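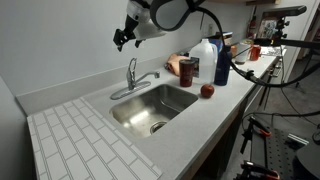
A student in the March section asked whether a sink counter should be cleared completely before it is wiped, or whether items may be shifted from one side to the other as the work proceeds. The question comes up every term, and the answer used in this course is that the counter is cleared completely.

Flosville Adult Education Center
Household Care, Unit 2: The Sink and Counter
Handout revised 8 May 2025

1. Purpose of the unit

Students will learn to sort, clear, and clean a small kitchen counter with a single sink. The unit follows the Lindemann sequence introduced in Unit 1: sort, clear, wash, return. Reading for this unit begins on page 73 of the course manual.

2. Sorting

Items found on a counter are assigned to one of the groups below before anything is moved.

Food: fresh fruit, opened packages, anything to be eaten that day.
Drinks and drinkware: jugs, bottles, cans, tumblers.
Cloth: towels and dishcloths, whether folded or in use.
Paper and office items: loose sheets, mail, keyboards, chargers.

Paper and office items do not belong within reach of a faucet and are removed first. Cans are checked before they are moved, and any remaining liquid is poured down the drain. Whole fruit may be left until last. An apple is rinsed and set in a bowl, never returned to a surface that has just been treated with cleaner.
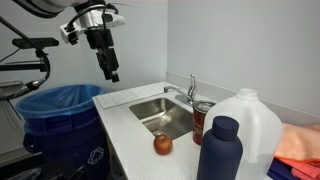 Empty cans and clean plastic jugs go to recycling in accordance with local rules. The bin should stand at the end of the counter, so that nothing is carried across the floor while dripping. Liners are folded over the rim and replaced when two-thirds full.

3. Washing

Begin at the backsplash and work toward the front edge. The base of the faucet is wiped separately with a clean cloth. The basin is washed last and dried with a soft towel. Students using the Grirnico cleaner supplied in class must follow the dilution on the label.

4. Assignment

Complete two counter records on the Uleck form, one before and one after cleaning. Submit both at the start of the next session.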